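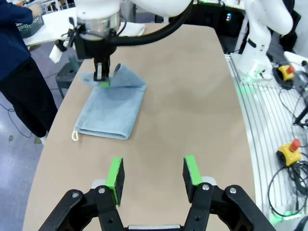

Ticket reopened by Wyn Gronow, 18 January 2018

Gwilym closed this as "fixed in Hopkin planner update." I doubt it. The far arm still pinches the towel and lifts the flap, but three of 11 runs timed out waiting for the second grasp point. The log shows the wrist camera node publishing stale frames each time, and the update doesn't touch that node.

Raising the timeout to 9 s only hides it. Please attach the timestamps from Pemness before anyone closes this again.

Status: open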